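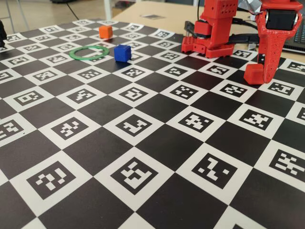
Stamatia Stergiou packed small parts by hand at Trurley for 10 years. Since January she has trained the arms that do some of it.

"I used to go home with sore wrists," she said. "Now it's my eyes. I watch the same pick over and over and write down where it misses."

Her shift has 27 people, the same as before the arms came in. Achilleas Stamatopoulos, the shift lead, said the headcount hides a change in the work. Two packers moved to inspection and one went to the Skanden site.

"They didn't all ask for that," he said. "I had to learn how to calibrate a camera at my age. Some days I'd take the old bench back."

Stergiou would not. Her pay went up a grade, but she misses the talk. "You can't chat while you're logging," she said. "We save it for lunch."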